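Zipper sticking on fabric pouch

Orkska
Got a cream fabric bag with a zip across one end. The zip snags on the lining every time. Any fixes?

Jimonik
Rub a candle along the teeth. Did mine in May and it still runs fine.

Wieczorek
Wax won't help if it's catching cloth. Turn it inside out and stitch the lining back, about 3 mm clear of the teeth.

Jimonik
Wax is still worth a go first. Takes a minute.

Wieczorek
And then it picks up lint – I've cleaned out enough of them. Orkska, got a photo? Lay it flat so we can see the zip.

Orkska 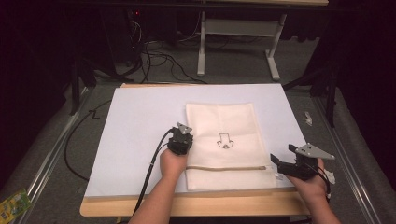 Bag laid flat, zip at the near end

Hallano
Love the little smile on it. I'm with Wieczorek, sew the lining down. Use a colour close to the cloth and keep the stitches small.

Orkska
Ta. Will try the stitching on Thursday and keep the candle for later.

Jimonik
Fair enough. Go slow at the corners.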